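Ticket: Letterboxed sim frames shift left-hand grasp target on tray-to-pan task
Component: perception / policy server
Reported by: Felista Urio
Assigned to: Lama Srour
Status: Resolved, follow-up open 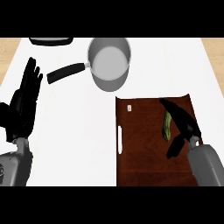 Summary

The bimanual policy runs in the Pirkari simulator without errors, but the left hand closes short of the saucepan handle. The right hand is accurate on the vegetable. The fault shows up only when the policy runs through the remote server. Local inference on the same checkpoint does not reproduce it.

Environment

Simulator: Pirkari, headless
Policy server: Gikia, separate host
Logging: Loltley
Control rate: 50 Hz
Action chunk: 14 steps
Episode limit: 300 steps

Steps to reproduce

1. Start the Gikia server with the default config.
2. Load the tray-to-pan task with seed 67.
3. Run one episode with the head camera only.
4. In Loltley, plot the left wrist target against the handle pose from the simulator state.

Expected: target lands on the handle, a little in from the tip.
Observed: target lands on bare table to the left of the tip. The fingers close on nothing and the policy retries until the step limit.

Log

Felista: Attached the head camera frame as the server receives it. Black bands top and bottom. The pan and the black-rimmed object next to it both run into the top band, and the tray runs into the bottom one. Is the padding supposed to be there at this stage?

Lama: Yes. The client pads to square before sending. The bands themselves are normal and the training frames have them too. Please check that the server is not resizing a second time.

Felista: It is. The client pads and resizes, then the server calls its own resize on whatever arrives. The second call should do nothing, but the server config has a different target size from the client. Set them equal and reran seed 67. Handle error is smaller but still there.

Mercy Mbwambo: Seen something similar on the Makokha arms. Compare the state vector as well as the image. If the proprioception is stale the policy thinks the hand is somewhere else.

Felista: Compared timestamps. The image and the right arm state match. The left arm state is one full chunk behind. The client fills the left arm buffer when a chunk is requested and does not refresh it before the next request.

Lama: That fits. The right arm reads directly from the simulator and the left still goes through the old buffer. The right arm was moved over in April and the left was missed.

Felista: Patched the client so both arms read in the same call. Handle error on seed 67 is now within tolerance. Ran the full set of seeds and the left hand no longer stops short.

Root cause

Two separate faults. The image was resized twice with mismatched sizes, and the left arm state was stale by one chunk. Either one alone moves the target – together they were enough to miss the handle.

Fix

Client: read both arm states in one call, immediately before the request.
Server: resize removed. Frames with the wrong shape are now rejected with an error.
Config: image size is set in one place and sent to the server at connect.

Follow-up

Add a check that fails the episode if image and state timestamps differ by more than one control step. Owner: Subira Mollel.

Rerun the earlier remote evaluations for this task. Results logged before the patch should not be compared with local ones. Owner: Felista Urio.

Old buffer class is still imported by the replay tool. Do not delete it until that is ported.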